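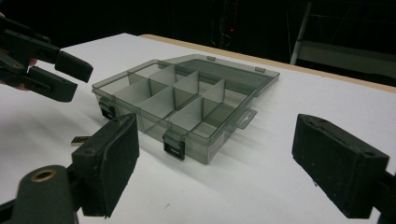

Workshop FAQ > Robots and automation

The two-gripper bench: questions we keep getting

Last updated May 11, 2022

Is it finished?

No. It is a bench build in a shared workshop at Trernness, and it gets worked on when Slamet Lubis and Herman Tjoa are both free. If you have read elsewhere that we run an automated sorting line, please stop reading elsewhere.

Why a plastic organiser box?

Most members own one and most members want theirs filled for them. It is also a nasty object for a machine: see-through walls, a lid that folds right back, eight small compartments and frosted dividers that don't look much like the rest of it. Slamet calls it a fair test. Herman thinks a steel tray would be a fairer one.

Does it need two grippers?

This is the argument we have most often. Slamet says one should steady the box while the other works. I say a strip of double-sided tape would steady the box for a good deal less money. The second gripper stays for now, and I have asked to see figures by October.

What does it cost?

The parts bill stands at £721. Of that, £400 went on motors and £19 on screws, which I still query. Nobody has charged for their hours and you should be suspicious of any home robot budget that leaves them out, ours included.

Can it open the latches?

I wouldn't plan on it. Latches want a push in one direction and a pull in another, and a wedge-shaped finger is a blunt tool for that. We open the lid by hand before a run. Videos that start with the lid already open should be watched with this in mind.

I bought the Vekberg kit. Will your settings work?

Probably not. Our linkages have been altered too often. Start with your own zero position and a low speed limit.

Why is the table white?

For contrast. It helps with dark parts and does very little for clear plastic, as you might guess. Usman matting was suggested on the list and we haven't tried it. Wipe the top down first, as crumbs and fibres show up on it badly.

Would it be quicker by hand?

Yes. Herman disputes this. His best claim is 40 screws without a mistake, from an evening when he was the only one in.

Can I have a go?

Members can, after the bench induction. Keep your fingers clear of the linkage bars, and ask Slamet for the Brultarach power supply, which lives in the locked cupboard.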